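Home > Guides > Pick-and-place kits

Danko parts-handling kit – setting up the small parts tray (section 4, user-revised)
Sep 1, 2024 – Mali Hopkin
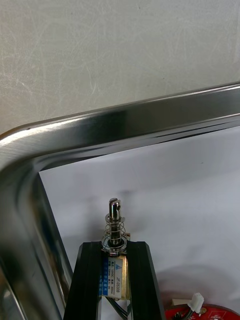

The factory booklet gives this job one paragraph and promises you'll be running in minutes. I wouldn't plan your afternoon on it. These steps are for solenoids and other small parts with wires attached.

1. Lay a flat white sheet in the metal tray. Shiny bare metal is hard on the wrist camera, whatever the sales page claims.

2. Set one solenoid on the sheet, clear of the tray walls and any circuit boards.

3. Load profile 419 and turn the speed down to 2. The default is too fast for learning a new part.

4. Close the fingers on the metal body only, with the plunger pointing away from the gripper.

CAUTION: Never grip by the plunger or spring. The manual says the fingers are "self-adjusting". I'd want to see that proven before trusting it with a bent shaft.

5. Check that the lead wires hang free between the fingers, then lift slowly.

NOTE: If you need the part's label read, turn it toward the camera first. Fine print is a gamble at any angle.

6. Save the position. If error 3009 comes up, go back to step 3. The booklet says to call Wokix, but try a restart before you sit on hold.

Colour matching is an add-on. I'd skip it until the November update.

Questions: Wokix user desk, Brurinberg | Back to top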